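Celier building, pre-shoot walk-through, Aug 11, 2025

1. Lobby lights: OK. All on, though two are warmer than the rest and I'll be fixing that in editing forever!
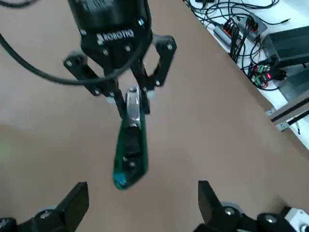 2. Stair rail, level 3: loose. I wouldn't lean a tripod on it (or me).

3. Roof hatch: sticks, but it opens. Bring the short ladder.

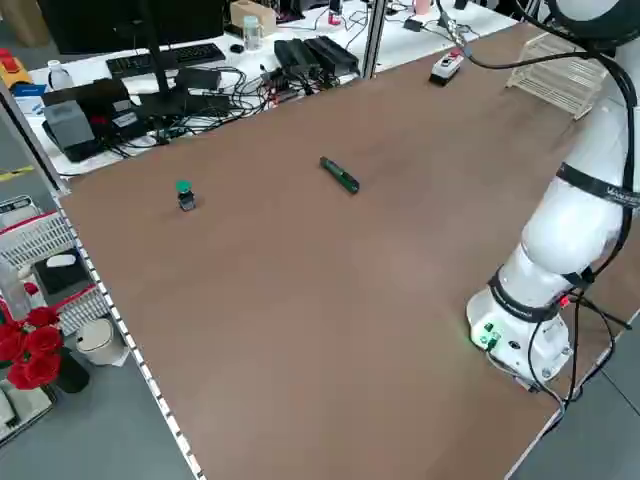

Tabletop with green-capped button and marker pen.

4. Atrium glass: smudgy up to head height. Asked Drura for a wipe-down.

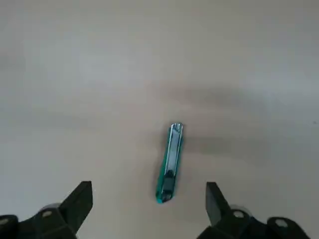
5. Cables: tape every run across the doorway.
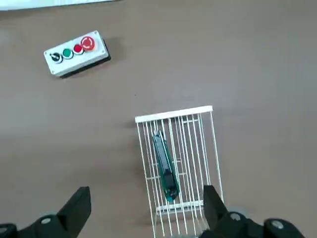

6. Courtyard facade: good sun until late, scaffold gone. I want it plain and quiet, like that brown tabletop with the white wire rack on it. Bins still need moving.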